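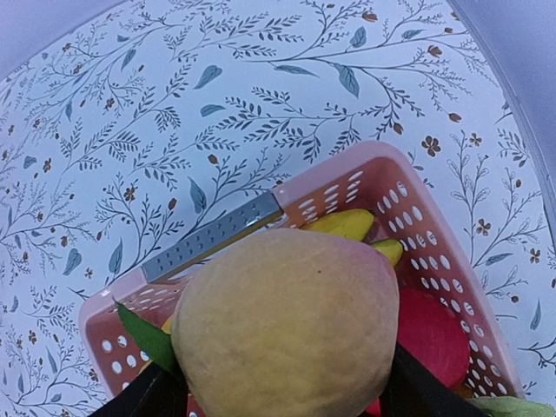 1/ Right, play food people. I've been sorting out the pretend shop basket and I have so many thoughts, so this is a thread. It's for anyone with a heap of toy fruit and veg and no idea where to put it!

2/ Our lot came from all over. Some was a Gostura set, some was Udel, and a good bit was passed on by Liv Moen when her two went off shops and got into trains. None of it matches in size and I love that. A peach nearly as big as a melon, why not.

3/ First job, everything out and a wipe with warm soapy water. The smooth pieces take no time. Anything with a matt or fuzzy feel wants a barely damp cloth and then a night on a towel. Don't soak those, I ruined a perfectly good pear that way in November and I still miss it.

4/ Next, decide what lives in the basket and what goes in bags. Basket = the everyday greengrocer's stall. Bags = little "orders" for customers to collect. We keep 15 pieces out and the rest goes up on the shelf until someone asks for it.

5/ The basket wants to be one with holes in the sides. Crumbs fall out, air gets in, and small people can see what's in there without tipping the whole thing on the floor (they will tip it anyway). Pink is very much the shop colour in our house.

6/ Now the bags – my favourite bit. Clear ones, always! A single piece of fruit in a see-through bag looks like proper shopping, and you can play "what did I order?" from across the table. Leaves still on if your fruit has leaves, they make it.

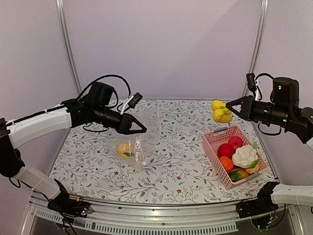 7/ PACKING AN ORDER
Lay the bag flat, open the top wide, and put the long things in first. Then anything round can sit beside them. Two pieces to a bag is plenty for little hands. With three you're fighting the zip.

8/ Kiros Gebretsadik asked how we do prices. Badly! Every bunch of bananas is 2,000 pounds at the moment and a tomato is 433, no idea why, the shopkeeper is very firm about it. We write them on scraps of card and they change by teatime.

9/ A tablecloth helps more than I expected. Ours has leaves and tiny flowers on it and it makes the whole thing feel like a market stall. It also stops the round stuff rolling off quite so fast.

10/ Veg I'd happily buy again: peppers, anything red really, and a big chunky tomato. They look so cheerful heaped up together. Maysoun Obeidat swears by the Mirden aubergine and I am now on the hunt for one. 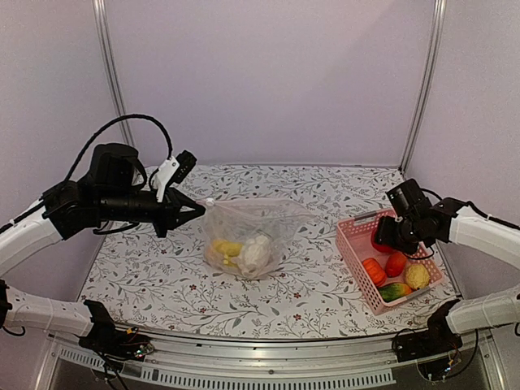
11/ Do the bags need to have a zip?
Any clear bag with a wide mouth will do for packing, but a zip keeps the order together when it gets carried round the house. Bags are for when a grown-up is playing too, and ours go back up high afterwards.

12/ Still to sort: the bread, the eggs and one very battered leek. If you've got a good way of storing the flat things (slices of cheese, I'm looking at you) please tell me, I've tried envelopes and they lasted a morning.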